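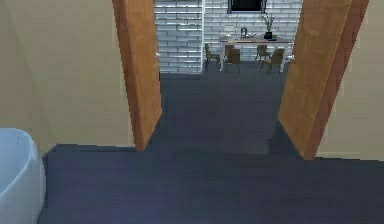
**gernositz_fan** wrote:

Going to disagree with you a little on the doorways, Trilau. You said a person driving the base by remote control should go slow and dead straight through every door, and I don't think that teaches it much. My first 50 demos were all like that, beautiful and centered, and the policy fell apart the moment it started a few inches off. Drive some sloppy ones and correct them – that's where the learning is.

**Trilau** replied:

Fair enough, and thank you for reading my whole long post! I should say I'm steering from the bathroom out to the dining table with a plain old game controller, all in the simulator, and my thumbs are not what they were. I have 282 runs saved so far. When I say slow, I mostly mean no jerking the stick right at the jambs (which I did constantly at first, and it learned that wiggle perfectly, bless it).

**cropper** replied:

I'm with Trilau on this one. Sloppy is fine if you recover well, but most of us don't, we panic and back up. I threw out a pile of mine and kept 619, and the thing drove better for it. Also, please vary where you stop at the table. I always parked by the same chair and then wondered why it would never go anywhere else.

**gernositz_fan** wrote:

Oh, I'd never keep a panic run! What I do is start it crooked on purpose, wait until it's pointed at the jamb, and only begin recording there. So the bad part isn't in the data, just the fix.

**Trilau** replied:

Now that I like very much. Do you turn in place or keep rolling while you fix it?

**gernositz_fan** wrote:

Keep rolling if there's room. In place if the nose is nearly touching.

**danetti** replied:

Coming at this from the arm side, where I guide everything by hand, and I'd still say you all need more runs. I didn't trust mine until 2,000.

**cropper** replied:

2,000 trips out of a bathroom, Danetti? I have a job and a dog – I'll try the crooked starts first.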